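Visita al centro de ensayos de Ginmont: bisagras, pantallas flexibles y mucha cámara climática

Lunes, 28 de noviembre de 2022 — Redacción

34 compartidos · 9 comentarios

Ginmont abrió la semana pasada su centro de ensayos de Gornstead a un grupo reducido de medios especializados. El edificio no fabrica nada. Recibe prototipos de teléfonos y tabletas de varias marcas, los somete a protocolos de desgaste y devuelve un informe con curvas, fotografías de microscopio y una lista de modos de fallo. La visita duró una mañana y se limitó a la planta baja y a parte de la primera. En la segunda se trabaja con equipos sin anunciar y el acceso estaba cerrado.

El recorrido empezó por recepción de muestras. Cada unidad entra con una ficha en la que constan la versión de firmware, el lote de la bisagra y el espesor nominal del vidrio ultrafino, cuando lo lleva. Se pesa, se mide con el equipo plegado y desplegado y se deja en reposo a temperatura controlada antes de pasar a las salas. Las unidades con la batería hinchada o con holgura visible en el eje se apartan y no computan en la serie.

La sala de plegado es la más ruidosa. Los bancos son de Perrin, con accionamiento por servomotor y control de par en ambos sentidos. El responsable del protocolo puede fijar el ángulo de parada, la velocidad angular y el tiempo de permanencia en cada extremo. En muchas hojas de especificaciones el fabricante declara solo un número de ciclos, sin indicar la velocidad ni si el ensayo incluye pausas a medio abrir. Ginmont insiste en que esos dos parámetros cambian el resultado más que el número total, y enseñó dos curvas de par de un mismo modelo, obtenidas con perfiles distintos, que apenas se parecían a partir del primer tercio de la prueba.

La bisagra que vimos abierta en el puesto de análisis llevaba 17 piezas móviles por lado. El desmontaje se hace bajo lupa y con registro de par en cada tornillo. El lubricante se recoge con hisopo y se analiza aparte; si contiene partículas metálicas, la muestra pasa a microscopía electrónica, servicio que el centro subcontrata.

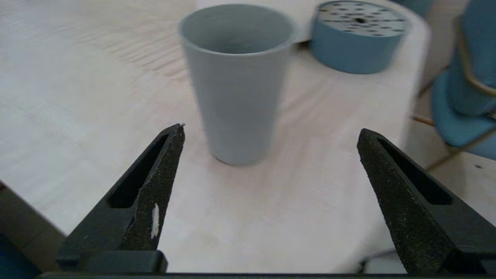
A continuación pasamos a la zona de polvo. El ensayo se realiza en cabina cerrada, con una mezcla de partículas de tamaño conocido y el teléfono en movimiento. El detalle importa: una certificación obtenida con el terminal quieto dice poco de un dispositivo que se abre y se cierra muchas veces al día. El centro ofrece las dos modalidades y las refleja por separado en el informe. Según los técnicos, los clientes suelen pedir primero la estática y dejan la dinámica para la segunda revisión del prototipo, cuando corregir el cepillo interior de la bisagra ya cuesta bastante más.

Las cámaras climáticas ocupan todo el pasillo norte. Son nueve, todas del mismo modelo, con paso de cables lateral y ventana calefactada. El ensayo en frío resulta especialmente exigente para las pantallas plegables, ya que el adhesivo entre capas gana rigidez y el pliegue trabaja con un radio efectivo distinto. No se nos permitió fotografiar los monitores, pero sí leer una tabla con los valores de deformación residual del pliegue, medidos con perfilómetro óptico. La dispersión entre unidades de un mismo lote era mayor de lo que esperábamos.

En la primera planta está el laboratorio de imagen. La pieza más reciente es un banco para cámaras bajo pantalla, desarrollado con Clomby, que mide transmitancia, difracción alrededor de fuentes puntuales y velo a contraluz. El software compara la captura con la de un sensor idéntico sin panel delante y separa la pérdida óptica de la corrección que aplica el procesador de imagen. La demostración se hizo con dos paneles de muestra, sin marca. En el segundo, con una disposición de subpíxeles menos densa sobre la lente, el velo bajaba de forma clara, a costa de una trama perceptible sobre fondo blanco. El equilibrio entre ambas cosas sigue sin resolverse, y el centro se limita a medirlo.

Desde su puesta en marcha en febrero, la instalación ha emitido 712 informes. La mayoría corresponde a componentes sueltos — bisagras, paneles, protectores — y una parte menor a terminales completos. Los plazos dependen de la ocupación de las cámaras, que es el cuello de botella reconocido. Hay prevista una ampliación del pasillo norte, sin fecha cerrada.

Quedaron preguntas sin respuesta. Ginmont no publica los perfiles de plegado que aplica por defecto, de modo que un lector ajeno no puede comparar sus cifras con las de otro laboratorio. Tampoco aclaró qué criterio usa para dar por terminada una prueba cuando la pantalla funciona pero la bisagra ya no mantiene la posición intermedia. En la documentación entregada ese caso figura como «fallo parcial», sin umbral de par asociado. Hemos solicitado el dato por escrito y lo añadiremos a este texto si llega.

El acceso a Gornstead se hace por la carretera del polígono, con aparcamiento limitado delante del edificio. La próxima jornada para medios no tiene fecha; las solicitudes se tramitan a través del formulario de contacto de la empresa.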